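Section 4: Putting the scale on the table and setting it up for the first time

OK, so by now you've got everything out of the box (if not, go back to Section 3, I'll wait). I've had my Zokeline kitchen scale since March and I've set it up more times than anyone should, mostly because I kept moving house with it and then helping friends with theirs. The booklet that comes with it is fine but it's tiny and it skips things, so I wrote this one. Last changed 2019-06-06, when Elmarie Mkhize wrote in to tell me I had the two buttons backwards in step 6. She was right and it's fixed!

What you need before you start:
The scale itself
The steel tray
The 3 batteries (they go in the little door underneath)
The calibration weight, if you bought the kit with one in it
A dry cloth
A cup of something you don't mind spilling

4.1 Batteries

1. Turn the scale over on a folded towel. The glass top scratches if you slide it around upside down on a bare counter, and I have the scratch to prove it.

2. Push the battery door toward the back and lift. It's stiff the first time. Don't use a knife on it, use the edge of a coin.

3. Put the batteries in. The middle one faces the opposite way from the other two. Everybody gets this wrong, me included, and then thinks the scale is dead.

4. Close the door until it clicks. If you don't hear the click it will fall open the next time you pick the scale up.

Note: the plastic tab sticking out of the door has to come all the way out. Mine tore in half and I had to go after the rest with tweezers.

CAUTION: Don't mix old and new batteries. The display will come on and look perfectly normal, but the numbers drift, and you'll blame your flour.

4.2 Picking the spot

I used to keep mine on top of the microwave, which was a dumb place for it (it shook every time the fridge kicked in next door). You want something flat and solid, away from a draft, and not right beside the stove. Leave a hand's width clear on every side so nothing leans on the tray. If your counter is tile, try to get all four feet on the same tile. Grout lines will tip it just enough to matter.

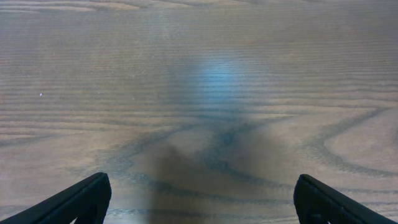 Leveling is the part people skip, and it's the part that makes the biggest difference with small amounts like yeast or salt. The feet on this scale screw in and out, so you can make up for a table that isn't quite true. Wood needs a bit more care than stone. On a tabletop with long grain lines like this one, I line the front edge of the scale up with the grain, and then I can put it back at the same angle every time without thinking about it. Run your palm over the spot first, too. If you can feel ridges under your hand, put a thin cork mat or a smooth cutting board down and level the scale on that.

5. Set the scale down and look at the bubble window in the back left corner. Bubble in the circle, you're done, go to 4.3. Bubble outside the circle, the scale is high on the side the bubble has drifted to. Screw the feet on that side in a quarter turn, wait for the bubble to settle, and look again. Small turns! I once chased the thing through a whole cup of coffee by cranking the feet too far each time.

Then press down lightly on each corner of the tray with one finger. It shouldn't rock. If it does, the foot diagonally across from the rocking corner is usually the culprit, or the mat has a crumb under it.

4.3 First power-up and calibration

6. Hold the left button until the display lights up. (Left is power, right is tare. Thanks again, Elmarie.) Keep your hands off the tray while it starts. It shows a row of dashes, then zero.

7. Let it sit for 90 seconds. Longer if it's been in a cold car or the garage. The sensor needs to come to room temperature and it will wander a little while it does.

8. Press and hold both buttons together until you see CAL. Let go of both.

9. Put the calibration weight in the middle of the tray. Set it down gently and take your hand away. The display blinks, and when it stops blinking, lift the weight off.

10. It goes back to zero. If it says ERR, check the bubble again and start over from step 8. When I get ERR it's nearly always because I leaned on the table.

No calibration weight? You can skip steps 8 to 10. The scale comes calibrated from the factory and mine was fine out of the box. Please don't use a bag of sugar or a can of beans as a stand-in, the weight on the label isn't close enough and you'll end up worse off than before.

CAUTION: Don't pick the scale up by the tray. The tray just rests on four little rubber posts, and the rest of the scale will go straight to the floor.

4.4 Checking that it all worked

I like to do one real-life check before I trust it with bread. Put a mixing bowl on the tray and write down what it says. My big Vahidi bowl comes out at 1,520 grams. Take it off, wait for zero, put it back a bit off center, and read it again. The two numbers should match or be one gram apart. If they're further off than that, go back to the bubble.

Then try tare. With the bowl still on, press the right button and the display drops to zero. Pour in your cup of whatever (I use rice) and it should only show the rice. Take everything off and you'll see the bowl's weight with a minus sign in front of it. That's normal! I had an email from In-ho Moon who was ready to send his back over the minus sign. Press tare once more and it goes away.

4.5 A few things I get asked

It turns itself off while I'm kneading. Yes, it does that after a while with no change in weight. Hold the right button while you power it on and you'll see A-OFF. Press again to switch the timer off. Just remember to turn the scale off yourself after that or you'll eat through batteries.

It's showing ounces. Flick the switch under the front edge, the one that feels like part of the seam.

Does the Rindeo tray fit? It does, but it's heavier, so you have to run steps 8 to 10 again with it in place.

Error 129? That means too much weight on the tray. Take it off, power down, power back up.

Cleaning and storage are in Section 5.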